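Small dark marks on a light wood table, scratch or dirt?
Asked in January, 926 views, 3 answers

I have a pale wood table with a slightly glossy finish. There are two little dark marks near the middle. I wiped them with a damp cloth and they stayed. Do I need to sand?

Constanza Iturra
Don't sand yet. Run a fingernail across. If it doesn't catch, it is probably a scuff sitting on the finish. Dish soap in warm water, soft cloth, go with the grain. Dry it right away. If that fails, a white eraser, lightly.

bianchini14
sand it
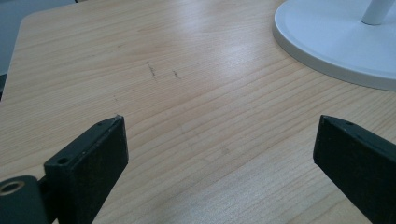 Furniture & Wood Care

Stavo
Mine has the same kind of thing, one thin gray streak and a smaller speck to the right of it. They only show up faintly against the grain. I'd try the eraser before anything else, and test it on the underside first. Stay away from the rough side of a sponge, it dulls a glossy top.

5 people found this helpful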